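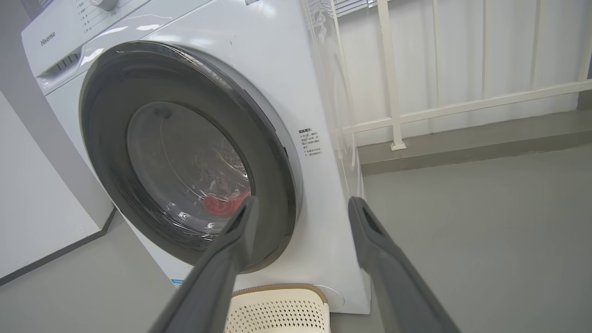

Front-loading washing machine

A front-loading washing machine, or front loader, is a machine for washing clothes in which the drum turns on a horizontal or slightly tilted axis and is filled through a door in the front panel. It is the usual household type in most of Europe and is common in East Asian cities, where it is often fitted under a worktop or on a balcony. The other main type, the top loader, has an upright drum and a lid.

Construction

The outer cabinet is normally painted sheet steel, most often white. Inside it hangs a plastic or steel tub, which holds the water, and inside the tub turns the drum, which holds the clothes. The drum is made of stainless steel and is pierced all over with small holes so that water can pass in and out. Raised ridges or paddles on its inner wall lift the washing as it turns and let it drop back.

The door is round, with a bowl-shaped glass set in a wide rim. The glass bulges inwards and keeps the load from pressing on the rubber seal. A lock holds the door shut while there is water in the tub or the drum is moving.
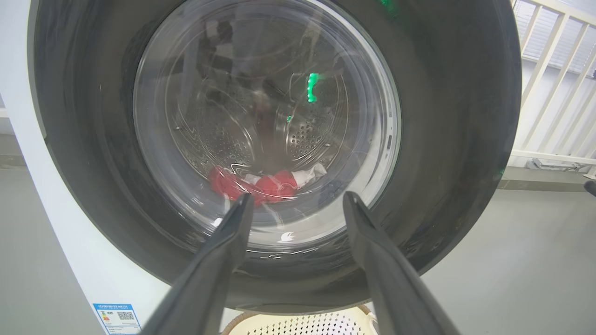 Perforated drum and raised ridges seen through the door glass, with laundry at the bottom.

Controls are grouped along the top of the front panel: a dial or buttons for the programme, and on many models a display or indicator lights. The detergent drawer is usually at the upper left. A small cover low down on the front, in most cases at the right, gives access to the drain filter, which catches coins, buttons and fluff.

Operation

Water enters through the drawer and carries the detergent into the tub. Only the lower part of the drum is filled, and the clothes are cleaned by tumbling through the water. This is the main reason a front loader uses less water than an older top loader of the same capacity. Rinsing and spinning follow. A short programme on a modern machine may last 15 minutes and is meant for lightly soiled items; a full cotton programme can take more than 2 hours.

Loading

Makers advise filling the drum loosely, with a space left at the top. Very small loads -- a single heavy towel, for instance -- can gather on one side and stop the machine from reaching its full spin speed. Red and dark clothes may lose dye in the first few washes and are generally kept apart from whites. A basket or tub placed in front of the open door catches the washing as it is taken out.

Care

The folds of the door seal hold water and lint and should be wiped. The door is commonly left ajar between washes to let the drum dry.

See also

Clothes dryer
Laundry basket
Laundry detergent
Top-loading washing machine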